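Hiltel Skivatora Day Bag for City Breaks

Price: £87
Colours: slate, moss, sand
In stock – posted within two working days

The Skivatora is a small shoulder bag for people who spend their holidays walking round towns, going in and out of museums, churches and galleries. It holds what you need between breakfast and dinner, and it is small enough to be let into most exhibition rooms without a trip to the cloakroom. It can be worn across the body, on one shoulder or on the front.

We brought it out after customers kept asking for something between our old neck wallet and the full-size backpack. We have now sold 3,604 of them. The current version went on sale in July and has a softer strap and a wider front pocket than the first one.

Why a small bag

Many museums ask visitors to leave backpacks at the cloakroom. Sometimes it is free, sometimes you need a coin for the locker, and on a wet morning in high season there can be a queue for the lockers as long as the one for tickets. A bag worn at the front or the side is usually treated differently. Rules vary from place to place and the person on the door has the final say, so check the visitor page of the museum before you go. We can't promise that the Skivatora will be let in everywhere. Some places with small rooms or fragile displays ask for every bag to be left behind, and then you will have to use the locker like everyone else.

Churches and monasteries are often easier about bags but may ask for covered shoulders. There is room in the main section for a light scarf or a thin cardigan.

Main features

The main section opens with a zip along the top and part of the way down each side. You can see to the bottom without taking everything out. It has a pale lining, which helps in dim rooms.

The front pocket is for tickets, maps and a phone. It closes with a flap and a magnet. If you carry cards with a magnetic strip, such as some hotel room keys, put them in the back pocket instead.

The back pocket lies against your body when the bag is worn. It takes a passport and a folded boarding pass. The zip pull tucks under a small tab.

The side sleeve is elasticated and takes a bottle of up to 300 ml. Larger bottles will go in but they lean outwards and may fall when you bend down. Most galleries don't allow drinks in the rooms, and the sleeve makes it quick to take the bottle out and leave it at the desk.

There is a loop inside for keys.

Specification

Weight when empty: 300 g
Outer fabric: Skekovex, a close-woven polyester with a coating on the inside
Lining: polyester
Strap: adjustable, fixed at both ends, with a sliding pad
Zips: coated, with cord pulls
Washing: sponge only, do not machine wash
Made for: adults and older children

About the fabric

Skekovex is the fabric we use for all our day bags. It sheds light rain and dries overnight on the back of a chair. It is not waterproof. In a downpour the water gets in through the zips in the end, so put paper tickets and anything with a battery into a plastic bag first. The fabric doesn't fray much when cut, and a small hole can be closed with ordinary thread. We sell matching patches in all three colours.

The sand colour marks more easily than the others. Dark denim can leave a blue tinge on the back panel, especially in hot weather. It comes off with warm soapy water if you catch it in the first few days.

Adjusting the strap

For walking, set the strap so that the top of the bag sits just below your waist. In crowds, on the underground or in a market, shorten it and turn the bag to the front. The buckle is stiff when new and loosens after a week or so of use. Left-handed wearers can turn the whole bag round, but the bottle sleeve will then be at the back.

The pad slides along the strap. If it creeps down, fold it open, press the rubber side against the webbing and close it again.

What fits

A guidebook, sunglasses in a hard case, a compact umbrella, a phone, a small purse and a snack will fit with space left over. A tablet of the smaller kind fits upright. A laptop does not fit, and neither does a hardback exhibition catalogue, so if you like buying those you may want the Li foldaway tote as well. It packs down into its own pocket and goes in the bottom of the Skivatora. The Li is sold separately.

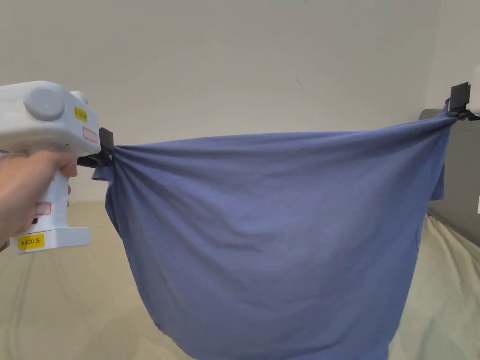
Packing the bag for a full day out goes best with the flat, heavy things first. Put the guidebook against the back panel, the umbrella along the bottom and the hard case beside it. Clothes go in last. A top made of soft, thin-looking cloth like the blue one shown takes up very little room once folded, but it is awkward to fold in the air: held up by two points along its top edge it goes tight between them and the rest sags underneath like a sack. Lay it on the bed, smooth the creases out, fold it in thirds lengthways and roll it from the bottom. The roll fits across the top of the main section and stops smaller items sliding about. If you are visiting somewhere with a dress code, keep the scarf above the roll where you can get at it.

On the plane

The Skivatora goes under the seat in front of you. Whether it counts as your one item or as an extra depends on the airline and the fare, and the rules change often. If you are only allowed one bag, empty the bottle sleeve, press the Skivatora flat and pack it inside your case. It keeps its shape afterwards.

Liquids should be taken out at security where this is still asked for. There is no separate pocket for them, and most people use the front one.

Care

Empty the crumbs out now and then. Wipe the outside with a damp cloth and a little washing-up liquid, then rinse the cloth and wipe again. Leave the bag open to dry, away from radiators. Don't iron it and don't put it in the tumble dryer – the coating goes sticky. If a zip becomes stiff, run a candle stub along the teeth.

Store it unfolded if you have the space. Hard creases left for months can weaken the coating along the line.

Delivery and returns

Delivery within the UK is free. For other countries the cost is shown at the checkout before you pay. You can send the bag back unused, with the label still on, and we refund the price once it reaches us. Please put a note in the parcel with your order number. Returns without one take longer to sort out.

If a seam, buckle or zip fails in normal use, send us a photograph and tell us when you bought it. We will mend the bag or replace it. Wear on the corners and fading from the sun are not covered.

Common queries

Can I get a longer strap? Yes, an extension piece is listed under spare parts. It clips to the buckle end and comes in slate only.

Is it suitable for a camera? A compact camera is fine. A larger one with a lens attached will go in, but the sides aren't padded.

Will a lock fit the zips? A very small padlock passes through the two pulls on the main section. The front pocket can't be locked.

Does the magnet affect phones? We haven't had any reports of trouble, although a phone compass may give a wrong reading while it is in the front pocket. Take the phone out before using it to find your way.

Is the first version still available? No. Spare pads for it are still in stock and they also fit the new strap.

Goes with

Li foldaway tote
Hiltel passport sleeve
Skekovex repair patches, pack of two
Strap extension, slate

Prices and stock last checked 1 Sep 2026.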